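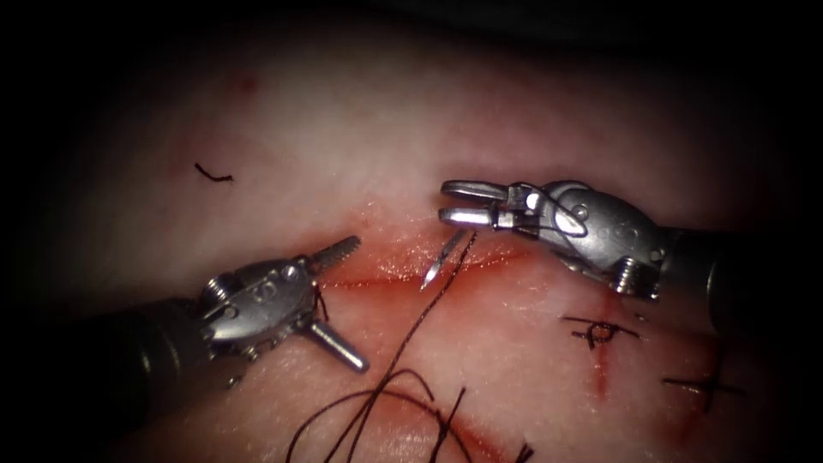
We've had the Morris suturing kit from Adska on the bench since August 2023. Two instruments, one practice pad, a spool of black thread. Short thread on how it's going.

The kit is $600. A box of 36 spare pads is $400 on top - budget for that, you will use them.

Knots are the slow part. You wrap the thread behind the jaws of one instrument and reach through for the tail with the other. The wrists turn smoothly, but there's no force feedback, so you learn to watch the thread.
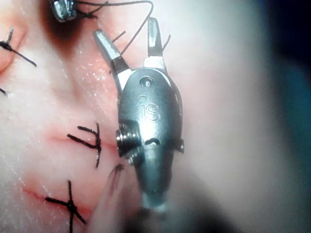
Setup and software

Plan on 2 hours for calibration. The Cemance software is plain and hasn't crashed on me. The manual needs work.

Loose thread ends pile up on the pad. I stop and clear them between runs. 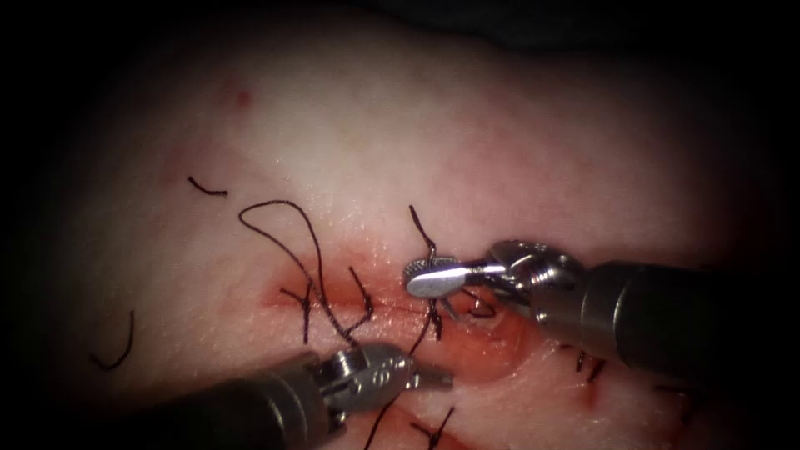
Can you rent it first?

Stastcombe rents the full kit by the week, starting in September. Pads are extra.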